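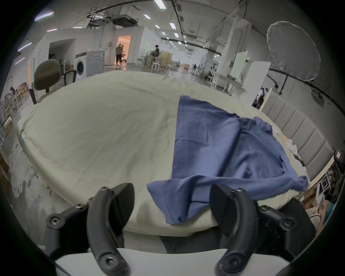
Informe de seguimiento del programa de apoyo doméstico en los pisos de Iltport
Para: Fundación Garg
De: Octavio Toledo, coordinación
16 dic 2023

Estado general

El programa sigue el calendario aprobado en mayo. Están en marcha 14 pisos, todos con su rutina de dormitorio implantada, y 2 más entrarán cuando Hindlow entregue los armarios pendientes. El resto del mobiliario está montado y revisado.

Este informe trata sobre todo de la parte de ropa y camas, que es la que pidió ver la fundación en la última reunión. Cocina y baño irán en el siguiente.

Trabajo en los dormitorios

La rutina se ha reducido a un orden fijo: recoger la ropa que haya encima de la cama, separar la limpia de la sucia, doblar, guardar, estirar la sábana bajera y dejar la cama hecha. En la primera versión la cama iba al principio y la ropa al final. En la práctica la ropa acababa otra vez sobre la colcha y había que repetir el trabajo, así que se cambió el orden en todos los pisos.

La ropa se dobla en la propia cama. Se probó con una mesa plegable en el pasillo, pero estorbaba el paso y se retiró. Para las camisetas usamos un solo método: extendida boca abajo, mangas hacia dentro, dos dobleces a lo largo y uno a lo ancho. Las prendas de punto se doblan igual, sin colgar.
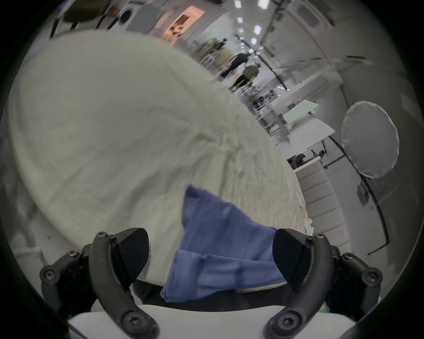 Tela azul de punto junto a la colcha, en una sala amplia y abierta.

Los pañuelos usados y los papeles se retiran antes de tocar la ropa. Parece un detalle menor, pero un pañuelo olvidado en un bolsillo estropea una lavadora entera y ya nos ha pasado dos veces en Flirkemcombe.

Formación

Se han hecho 17 sesiones en los pisos, con los residentes delante y con su propia ropa. Las sesiones en aula se suspendieron en verano y no pensamos recuperarlas. La ficha plastificada con los pasos está colocada en la puerta del armario de cada dormitorio. Falta la versión en letra grande, que está en la imprenta.

Ropa de cama

El lote comprado con la partida del programa suma 274 piezas entre sábanas bajeras, fundas y colchas. Está todo repartido salvo lo reservado para los pisos nuevos. Hay un problema con las bajeras: en los colchones más altos la goma queda justa y la esquina se suelta al sentarse en el borde. El proveedor admite el cambio por un modelo más profundo - la diferencia de precio cabe en lo previsto para reposición y no pedimos ampliación.

Las colchas acolchadas se arrugan algo después del lavado, sin más consecuencias. Se lavan en frío y se tienden dobladas por la mitad.

Pendiente

- Entrega de los armarios de Hindlow. Sin fecha confirmada por escrito.
- Cambio de las bajeras en los colchones altos.
- Ficha en letra grande.
- Segundo cesto para ropa sucia en los pisos de Flirkemcombe, pedido por los propios residentes.

Gasto

La partida de textil está ejecutada casi por completo y la de mobiliario queda abierta hasta recibir los armarios. Las facturas van en el anexo, ordenadas por piso. Solicitamos que el segundo pago se mantenga en el plazo previsto, con la factura de Hindlow justificada aparte cuando llegue.

Octavio Toledo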